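Tagged: Retail & Grocery, Service Robots, Thread

The Lelarska Institute has completed its review of the Bresmont order-picking service, which supplies a two-armed humanoid robot to greengrocers and small food halls on a monthly contract. The findings are set out in the posts below. (1/12)

The service comprises the robot, its software, a two-day installation and a telephone support line. Shops provide the floor space, the crates and the baskets. No changes to shelving are required, although the supplier asks that crates be set at floor level and within reach of both arms. (2/12)

The review was led by Effie Lindsay, with Ardalan Talebi responsible for the handling tests. Bresmont lent the equipment without charge and had no sight of this thread before publication. (3/12)

We placed 200 orders over the review period, made up of 1,319 separate items of fresh produce. Orders ranged from a single cauliflower to a full family basket. Each was checked by a member of our staff against the printed list. (4/12)

Produce is a demanding test for any robot hand. A cabbage is long and heavy at one end, a squash is round and hard, and a tomato will not forgive a firm grip. The Bresmont hands have several fingers and are intended to manage all of these without a change of tool. (5/12) 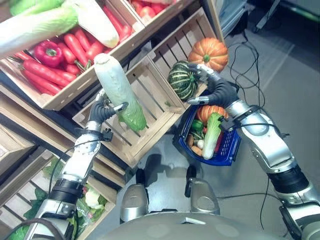 The two arms may be used at the same time, and the supplier makes much of this in its literature. In our tests the benefit was greatest with large vegetables, where one hand could hold an item while the other dealt with the next. With small, light items the gain was slight. (6/12)

Mixed crates proved more difficult. Where one kind of vegetable had been left among another, the robot generally chose correctly, but it paused for longer before reaching. Shops which keep their stock well sorted will see better times than we did. (7/12)

On bruising, Mr Talebi's report is favourable as regards carrots, potatoes, peppers and squash. It is less so for ripe tomatoes. We recommend that soft fruit and tomatoes be added by hand at the end of the order until the supplier has improved this part of the service. (8/12)

Loading order also needs attention. The robot does not yet plan the whole basket before it begins, and heavy items were at times placed on top of lighter ones. Princess Javier of Bresmont informs us that a correction is being prepared for release in July. We have not tested it. (9/12)

Support was prompt. We telephoned on 2 occasions, once concerning a wrist sensor and once concerning an account password. Both calls were answered by a person and both matters were settled the same afternoon. The written manual is clear, but the section on cleaning the hands is too short for a food business. (10/12)

The basic contract covers 1,000 items a month, after which a charge is made per item. Smaller shops should work out their likely use with care before signing. The notice period is long, and we have asked the supplier to reconsider it. (11/12)

Our rating is "suitable with conditions". The full report, including the handling tables compiled by Gholamreza Kazemi, may be requested from the Institute's enquiries desk. A review of the competing service from Uken will follow on this account. (12/12)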